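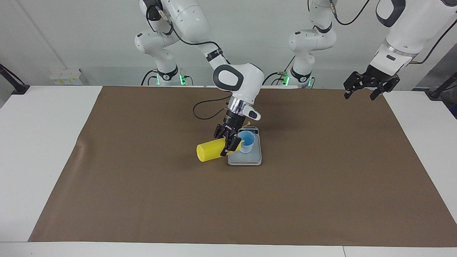
Club > Motorsport > About us

About Padley Kart School

Padley Kart School teaches people to race karts, from first-time juniors to adults who want a licence. We are based at the Prallach circuit, a 700 metre outdoor track with a long back straight and a tight infield section. The school has been running for 19 years and is still owned by the family that started it.

We began with 5 second-hand karts and a shared garage at the back of the paddock. We now have our own workshop, a classroom and a fleet of Han chassis in cadet, junior and senior sizes. Pono engines are fitted to all of them. They are rebuilt over the winter and sealed before the season starts in March, so drivers in the same class race on equal terms.

What we teach

New drivers start with a morning in the classroom covering flags, circuit rules and seating position. After lunch they go out in small groups behind an instructor. Later courses deal with braking points, overtaking, wet weather driving and basic kart set-up. Drivers who want to compete can join our club championship, which runs from April to October with one round a month. 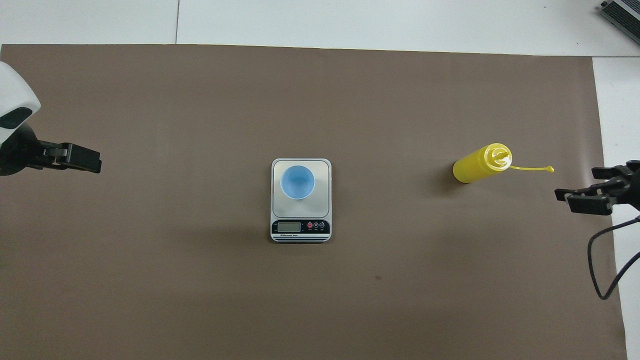 One parent told us that her son had learned more about braking in two afternoons at Prallach than in a whole year of indoor karting, and that she wished the wet weather course came earlier in the programme. We have since moved it forward to the second month.

Our instructors have all raced at club level or above and hold a current first aid certificate. They also act as mechanics on race weekends, and drivers are expected to help with their own karts. Tyres, chains and brake pads are included in the course fee. Damage from racing is charged at cost.

Visiting us

The gate opens at 8am and the track is live from 9.30am. Spectators can watch free of charge from the bank above turn three. There is parking for cars and vans beside the workshop, but trailers should use the lower field. Helmets and suits can be hired from the office. Please bring your own gloves and boots.

Print this page | E-mail this page

Contact us | Copyright Padley Kart School | Back to top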